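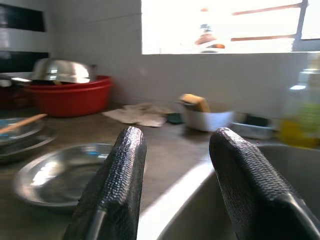
Sheyla Cabrera Is Cooking Again, and We Could Not Be Happier

June
By Asanka Weerasinghe

Those of you who wrote in after the last season of Hasa ended (and there were a lot of you, bless you all) wanted to know one thing above everything else: what is Sheyla Cabrera going to do next? Well, I finally got to spend a morning on the phone with her, and she was every bit as lovely and talkative as you'd hope.

She has been living quietly in Erura with her sister's family and two very spoiled dogs, and she says she only meant to stay for the holidays. "Then I started making my grandmother's soups and I just forgot to leave," she told me, laughing so hard she had to put the phone down for a moment. That was 7 months ago!

Now the soups are turning into a show. It's called Gunawardena Street, after the road she grew up on, and she'll be cooking with old castmates and a few neighbors over 20 short episodes – yes, her TV husband is coming, and no, she wouldn't tell me if they sing together. A small live taping at the Gesudeo theater drew 2,587 requests for some 200 seats, and Sheyla still sounds a little stunned by it.

As for romance, I did ask, because I knew you'd never forgive me otherwise. She said she's happy, she's busy, and somebody nice has been helping with the dishes – and then she changed the subject to dumplings. I've put my name down for the next taping, and I'll let you know as soon as they announce more seats.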